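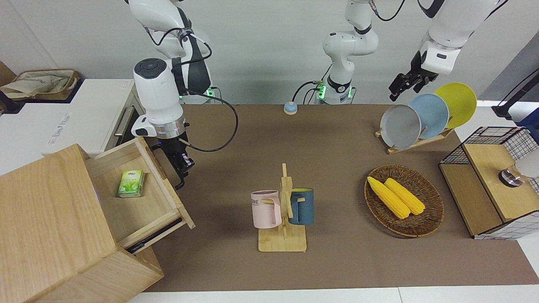
Two arms, one drawer, three plates, two mugs.

I have spent most of November on a single question for the Kaczorowski bench notes: which kitchen chores can a pair of arms do today without a person standing by. The short answer is fewer than the brochures suggest, and the failures are rarely in the spots I'd have picked.

Start with the drawer. A drawer has one degree of freedom, and the only decisions are where to grip and which way to pull. If the pull direction is off by a few degrees the runner binds, the wrist loads up and the controller stops. A compliant wrist hides most of that error. Over 30 pulls in Dristhorpe the stiff setting jammed often enough that I stopped using it.

Mugs are harder. The handle has to come over the peg at the right angle, and the gripper covers the handle at exactly the moment you want to see it. An overhead view helps with the approach and does very little for the last centimetre. 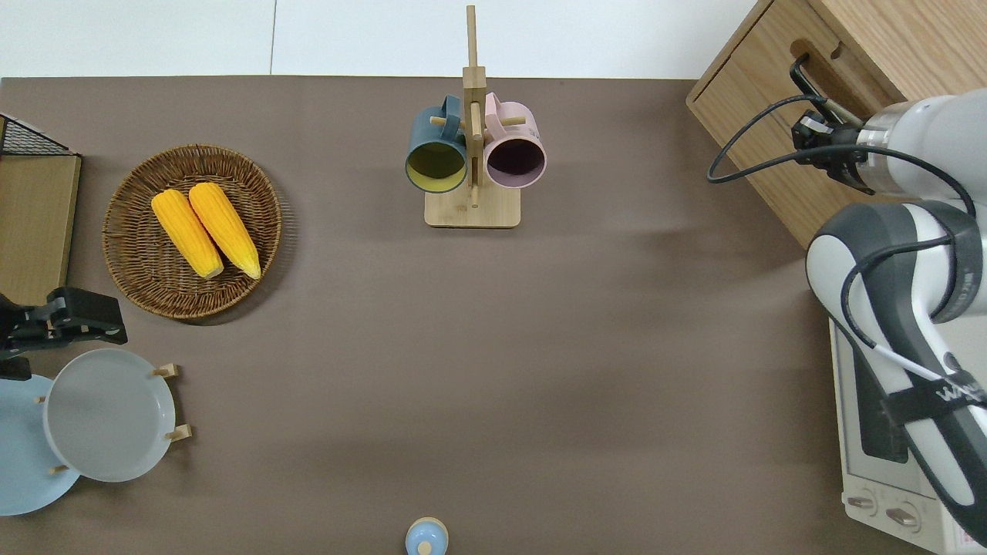

Plates sit between the two. A rack gives you a known spacing and a mostly vertical rim, so a two-fingered gripper can pinch the edge and lift straight up. Going back in is where the tolerance disappears. The slot is not much wider than the plate, and a small tilt at the rim becomes a large one at the base – the plate lands on a peg and stays there.

Then there is reach. Put a cabinet at one end of a bench and a toaster oven beside it, and one arm ends up serving both with its elbow folded. Most of my planning failures came from that corner. Moving the cabinet a hand's width would probably fix it, but no household is going to rearrange the kitchen to suit a joint limit, so I left the problem in. 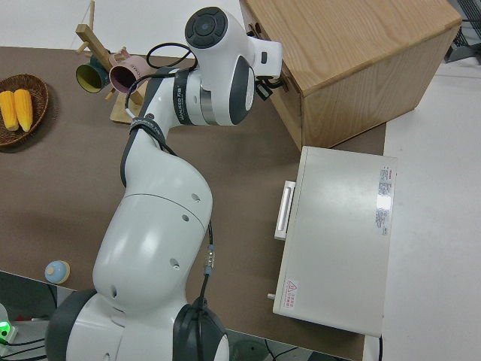
Gripper close to the cabinet front, with the white appliance next to it.

Sureck sells a softer fingertip set for $499, and I have the Vestley pads as well, which are thinner and a better colour for the vision side. Neither changes the outcome on plates. Both help with mug handles, where a little give at contact forgives a poor estimate.

So, chores. Opening a drawer: yes, at a pace that would annoy you. Unloading a rack: yes, if the plates are all one size. Hanging mugs: almost 3 in 4 on a good afternoon, and I would not leave it alone with anything I liked. Next up is the oven door, once I've rewritten the grasp planner to stop treating every handle as horizontal.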